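Grelis Kitchen Pack for simulated robot demonstrations: a long-ish review

Posted March 21, 2024

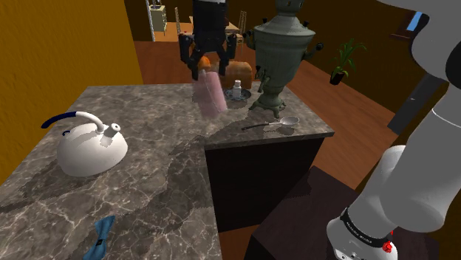

I have been using the Grelis kitchen pack for two months now, mostly in the evenings and mostly with a cup of tea going cold beside the keyboard, and I think I have finally spent enough time in it to say something useful. For anyone who hasn't met it, Grelis is a set of ready-made simulated kitchens in which you steer a robot arm by hand, record what you did, and save the result as an example for a policy to learn from. I bought it because our little group in Harkadton needed far more pick-and-place examples than we could ever record on our real bench, and Priit Pärn, who looks after our training runs (and our budget, bless him), had grown tired of hearing me ask for a second arm. The room I keep coming back to is the one with the marble island, where a kettle with a dark blue grip shares the worktop with a loaf, a little white bottle on a saucer and a splendid green samovar. It is such a pleasant change from grey cubes on a grey table! More to the point, the things on that counter are awkward in different ways. The spoon lies flat on the stone near the edge, the pink cup is see-through, and the cloth is all crumples, so you have plenty to think about before you have even closed the fingers.

Let me start with what I love, which is the steering. I was used to the Lacerda controller, a perfectly decent bit of kit that always felt to me like stirring porridge with a broom handle. Grelis lets you set how far the gripper moves for a given movement of your hand, and once I had turned that well down my recordings became much smoother. You can also throw away the last stretch of an attempt and carry on from a saved point. I was sniffy about this at first – surely a learner ought to see a whole attempt from one end to the other – but Ivone Teixeira talked me round, and we now keep the rewound ones in a folder of their own so that we can train with or without them.

Shuffling is the other great pleasure. You choose which objects may move, draw the patch of counter they are allowed to land on, and the pack lays out a fresh start for every recording. We have 3,728 saved examples so far, and I would never have had the patience to reset a real counter that often. Do watch the patch you draw, though. My first one was far too mean, and the policy we trained on it was wonderful in one corner of the island and hopeless everywhere else. I lost the better part of a week to that and have only myself to blame.

Now for the grumbles. Glassy things look lovely but they are hard to judge from the main view, and I misjudged the depth again and again until I opened the wrist view beside it. Cloth is the weakest part of the pack. It behaves well enough when pinched in the middle, but lift it by a corner and it can shiver in a way no tea towel ever did. Štefánia Pešek went through our cloth recordings and threw out 77 of them for exactly this, poor woman, and we have stopped using cloth as a target until there is a fix.

The export could be kinder, too. Files come out in the Grelis layout, and if your training code expects the Rumov one, as ours does, you have to run the converter that comes with the pack. It works, but it drops the task wording unless you tick a box on the second page of the settings. I'd put that box on the front page in large letters. Bogdan Dudek wrote us a small script that checks every file for its wording before anything goes into training, and I sleep better for it.

Does any of it carry over to a real arm? A fair bit, in our hands. We mix the simulated recordings with a smaller set from the bench, and the mixture does better for us than the bench set alone when the cup turns up somewhere new. Spoons are still a struggle, and I suspect our fingertips more than the examples. Vira Vakulenko is trying thinner ones at the moment and I shall add a note underneath when she has something to tell.

I'm giving it four stars out of 5. Should the next release sort out the cloth, I'd happily hand over the last one – and if they could add a second spoon with a fatter handle while they are at it, I'd be very grateful indeed.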